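Celwood Community Kitchen — progress report to the Prasel Fund
Monday, January 28, 2019

Quick one this time, full accounts follow with the year-end packet. Covers the second half of the grant, July to now. Short version: meals are up, the freezer is in, the Mustent site is behind.

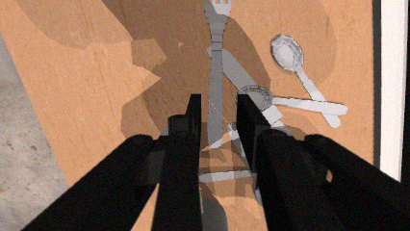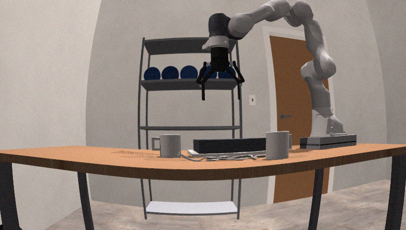
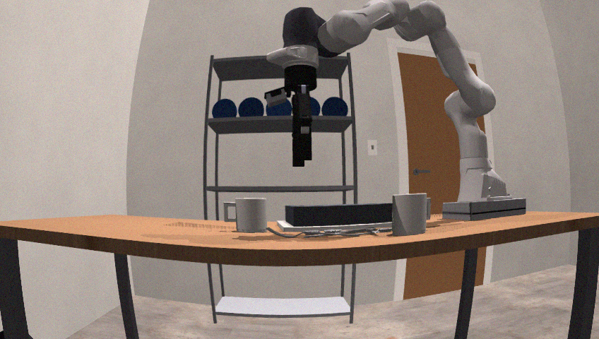 Cutlery on a wooden tabletop (first picture); table and arm (second and third).

Meals
2661 hot meals served in the period. Target for the full grant is 4000 and with the first half added in we are already past it. Tuesday lunch is still the big one. Evening supper started slow, picked up once the bus timetable changed and people could get home after. We moved supper half an hour earlier and plan to leave it there.

Takeout portions are in the total. You asked about that last time — yes, same as before, one portion is one meal, no matter who eats it or where.

Food supply
Geagea Produce still giving us the end-of-day crates at no charge. Quality good, variety not so good. A lot of squash in the fall. Soup, then more soup, then a curry that went over better than expected. We are buying onions, rice, oil and most of the protein. Prices on cooking oil went up and that line is going to run over. Asking to cover it from the printing line, which we have hardly touched. Form attached separately.

Freezer
Chest freezer delivered and running. First one came with a cracked lid and went back, so we lost two weeks there. The replacement is a slightly larger model at the same price. Batch cooking on Mondays is now possible and that has taken a lot of pressure off the Tuesday crew. Temperature log is on the clipboard by the back door, copies on request.

Training
15 people through the food handling course, all passed. Two more booked for spring. Certificates are scanned and in the shared folder, apart from one that we are still waiting on. The course provider wants to raise the per-head fee next year. We haven't agreed to anything, will come back to you before we do.

Mustent site
Behind. The plan was to be serving there by the end of fall and we are not. Hold up is the extractor hood — the existing duct doesn't meet code and the landlord and the contractor spent most of the fall arguing over who pays. Landlord has now agreed in writing. Work should start once the parts are in. Until then we are sending cold boxes over on Thursdays, which is a stopgap and costs more in packaging then we would like.

No grant money has been spent on the duct and none will be. The Mustent equipment line is untouched except for the deposit on the sink.

Budget
Spending to date is in line with the plan overall. Over on food, under on printing, under on equipment because of Mustent. Wages as expected. Mileage claims for the last month not all in yet so that number will move a little. Spreadsheet has the detail, second tab, ignore the column marked old.

Feedback
Comment cards were a flop, hardly any came back. Talking to people at the tables works better so we are doing that and writing it up after. Main points so far: more fruit, bigger portions for teenagers, could the side door be open when it rains. Fruit we can fix if Geagea comes through. The door we have asked the building about. Portions already changed.

Next quarter
Get the Mustent kitchen open. Find a second supplier so we are not relying on one set of crates. Fix the supper sign-in sheet, people are skipping the allergy box and we need it filled in every time.

Need from you
OK on the oil/printing transfer. Also whether the Mustent start date can be moved on paper or if we need to send a formal change reqest. Either is fine, just let us know which.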